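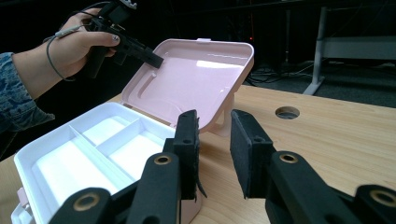

Storage box with pink lid, shown open on a light wood table

Storneck Lidded Storage Box

Let's get the sales talk out of the way first. The maker says this box will "organize your life." It won't. It's a plastic box with a lid, and we stock it because it's a decent plastic box with a lid at a price we can live with. If your sewing drawer is a mess now, you'll have a neater mess for a week or two and then you'll have to keep at it like everyone else.

We've sold a lot of small storage over the years and sent a good bit of it back. The Murkadeck range, which we dropped in September, looked better in the catalog than this one does and came with a "lifetime" hinge. Read the small print and the lifetime was 2 years. We don't think a hinge needs a name or a slogan. It needs to open and close.

What people buy it for

Mostly first aid supplies, thread and buttons, hair things, and kids' craft bits. Storneck lists it for "tools" too. We'd be careful there. Pens, tape and a small screwdriver, fine. Anything you'd call a real tool belongs in a metal box, and a heavy load is hard on any plastic handle.
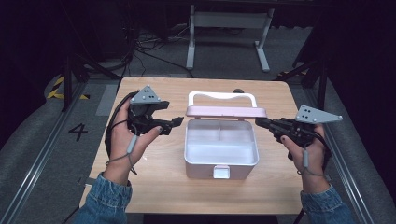 The same goes for medicine. The latch is a plain one and it is not child resistant, whatever you may have read on other sites. Keep it on a high shelf or buy something with a lock. The Yáñez cash box on our office page has one, though it's ugly and the key is easy to lose.

About "airtight"

Some sellers call this box airtight. Storneck doesn't, and neither do we. There's no gasket. Don't put flour in it, don't put it out on the patio, and don't expect it to keep silica packs useful for long. A damp basement will get into it like it gets into everything else.

"Stackable" is on the carton as well. We tried 3 high with light contents and had no trouble. At 6 high the pile leaned, and we took it down before it could settle the question for us.
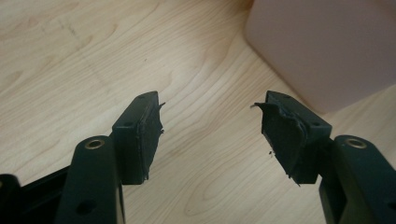 Labels are another thing to think about before you order. The Prorkine peel-off kind leave a gummy patch on this sort of plastic, and the cleaner they sell to remove it costs nearly as much as the labels. Masking tape and a marker will do.

Care

Wipe with a damp cloth and mild soap. No bleach, no scouring pads. The carton says top rack dishwasher safe, but we'd wash it by hand, as we've seen too many lids come out with a bow in them and no longer meet the latch.

Returns and warranty

Unused boxes can come back to us in the original carton. We pay return shipping if the box arrives cracked, you pay it if you changed your mind. The Storneck warranty covers faults in the hinge and latch only. It does not cover drops, heat or fading, and they will ask for a photo and your receipt.

Sold singly. Contents not included. Replacement lids are not available, and we have asked.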